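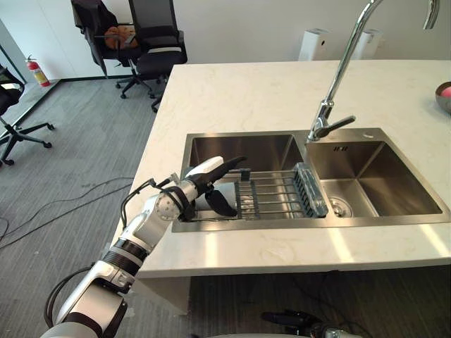
Fig. 4 – Left arm at the dish rack, gripper lowered into the left basin.

4. Running the sink task (Zonduvness bench)

Search this manual Enter keyword Go

Read section 3 first. Home poses and wrist camera check have to be done. If not, go back.

This section covers the rack task only: one episode = approach, contact, lift, release, retreat. Method is contact-first. The arm touches down next to the rack edge, waits for a stable reading, then closes. The older vision-only policy skipped the touch.

4.1 Before power

1. Clear the right basin. Nothing in it during rack episodes.
2. Rack flat in the left basin, utensil holder at the right end, against the divider.
3. Faucet lever off. Spout stays where it is – do not swing it between episodes, the Górecki planner has it as a fixed obstacle.
4. Walk the cables. Slack at the wrist, no loop over the elbow. Cables on the carpet go clear of chair casters.
5. Anything else on the counter: leave it, but keep it away from the basin edges. Background clutter is wanted in the data.

CAUTION: Grippers are not sealed. No water in either basin, ever. Dry dishes only.

4.2 Start-up

1. E-stop in hand. Controller on, wait for solid green.
2. Launch Flokeck, pick profile sink_rack. Not sink_rack_old, that one has the wrong tool offset.
3. Zero the force reading with the gripper open and in free air. Zeroing while touching the rack gives you a bad run and it wont warn you.
4. Right arm to park. Below counter height.
5. Load checkpoint 821. Later ones overfit to the rack position, don't bother.

4.3 Touch-down

1. Press Step, not Run, for the first episode of a session.
2. Arm comes over the near edge of the counter and down into the left basin. Watch the elbow.
3. Finger pad should land beside the rack edge as in Fig. 4. On top of a rod = abort, re-zero, retry.
4. Wait for CONTACT OK. Limit is 12 N. Over that the arm backs off on its own.
5. Press Step again. Gripper closes, lifts, holds, lowers, lets go.
6. If all good, switch to Run.

NOTE: Rods are shiny and so are the basin walls. Depth drops out on both. That's the whole reason for the touch step – the pad finds the height when the depth map can't.

CAUTION: Hands out of both basins while the status bar is amber. Amber means the policy still has the arm even if it looks stopped.

4.4 Labeling episodes

Label straight after each one, before reset. S for success, M for missed grasp, C for contact abort, X for operator stop. An X is thrown out of the results. A C is kept, counts as a failure.

Reset: put the rack back by hand, shift it a little each time. Do not line it up with the last position.

4.5 What the results are based on

The July set has 2,182 episodes, all on this bench, same gripper. Of those 551 were run with the touch step switched off, for comparison. Most misses without it were height errors, fingers closing above the rod. With it on, the misses left over are mainly sideways, rack pushed against the divider before the grasp. Not fixed yet.

Single bench, single rack. Don't quote it as a general result. The Plastby rack has thicker rods and hasnt been tested with this profile.

4.6 Shut-down

1. Finish or abort the episode. Wait for green.
2. Retreat, then park left arm.
3. Export log, check the episode count matches your sheet.
4. Controller off. E-stop pressed in and left in.

Log missing or short – don't re-export, send the raw folder to Bogdan Szczepańska. Re-exporting overwrites the timestamps.

Pad replacement: see section 7.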